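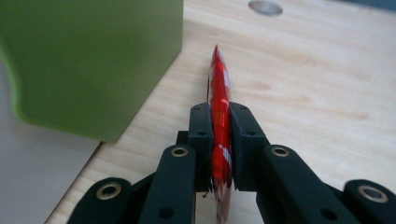
Tariffs don't hurt the big firms, they hurt us, was how Clodagh Quinlan put it, and we ended up building the whole project round that one remark. She was our first interview. We'd gone in wanting to ask about exchange rates.

Import duty and small shops in Kivthorpe
Group 8: Cameron Ogilvie, Skye Purves, Rory Pringle

Question
Who ends up paying when a duty goes on an imported good? Textbook says it depends on how easily buyers and sellers can switch. Fine. We wanted to see it in actual shops.

What we did
Picked 15 shops, all independent, all selling at least some imported stock. Asked each for invoices from before and after the August change in duty. Not everyone said yes. Matheson (the wholesaler on the ring road) let us copy their price lists, which saved the project really. Skye typed them up, 2662 lines in the end, then we threw out anything made in the UK or with no country of origin given. That left 485 lines we could use.

Interviews were done by Rory and Cameron, mostly before 9 in the morning as that's when the shops are quiet. Notes by hand. Some of the notes are bad.

What we found
Wholesale prices went up on most of the dutied lines within the first month. Shelf prices were slower. Several shops held the old price on things customers know by heart (tinned tomatoes, rice, cheap biscuits) and put it on other stuff instead, spices and gift items mainly. So if you only looked at the dutied goods you would miss half of it.

Mark Anthony Dumlao, who runs the grocery on Listbridge Road, said he swapped suppliers for noodles but couldn't for sauces, there is only one importer. His sauce prices went up by the full amount of the duty. Noodles barely moved. That is pretty much the textbook diagram, we were pleased.

Clodagh's point was about paperwork. A large chain has a customs team. She has a laptop and the evening. She reckoned the forms cost her more than the duty did, but we couldnt test this, no one records their own hours.

Problems
Exchange rate moved over the same period and we haven't seperated it out. Should have. Freight costs also changed. No control group, we did think of using a town with different suppliers but ran out of time. Shops that said yes are probably the tidier ones with better records.

If we did it again
Start earlier. Ask for till data, not invoices. Talk to customers as well, we only have the shopkeepers' word for what people stopped buying.

Price sheets are in appendix B, interview notes in C (Rory still to scan the last two pages).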